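Week 6 handout: Reading a garment care label
Household Textiles, I. Mockus

Start with the claim you will see most often: "easy care." It has no fixed meaning. Ask who tested the fabric, how many washes it got, and at what temperature. The Elludden leaflet in your packet says "up to 30 washes" — up to is doing a lot of work there, and the leaflet never says what was measured.

Shrinkage is a little better, as you can measure it yourself. Mark two points on the cloth, wash, dry flat, measure again. Do it in both directions. 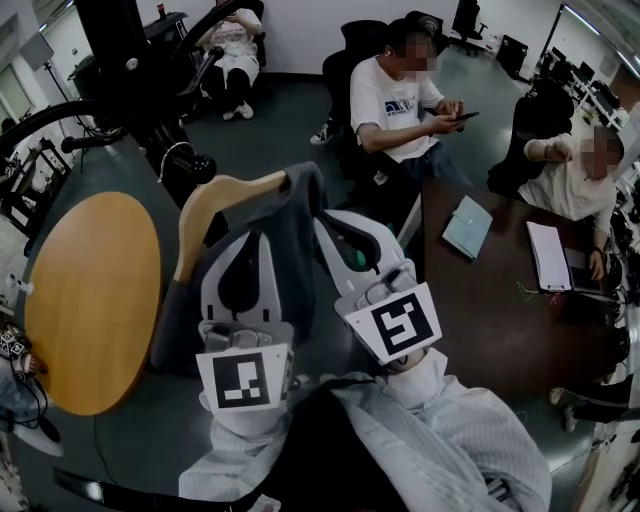 Wool blends are where labels get vague. Olatunji's survey (reading 2) looked at 71 labels and found that 15 gave no drying advice at all. He blames carelessness. I suspect cost, but his data can't settle it and neither can mine.

For next time: read the Wulidell chapter on finishes, skipping the part on stain guards. Bring one label from home that you don't believe, and be ready to say what test would change your mind.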